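Planning Before Purchase in Brillville

The Brillville school district will buy one kitchen arm next September, and its planning office has set aside 56 hours of simulated trials before any order is signed. Bids from Trumik and Hustari are under review. 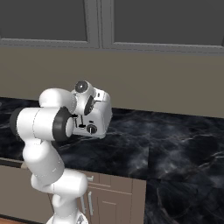
Installation costs remain the least settled line in the Escobar kitchen budget. The office has reserved $3000 for mounting and counter work. Reach is a related concern: in the simulated kitchen, the arm folds over a white toaster on the dark marble counter and hides part of it from view.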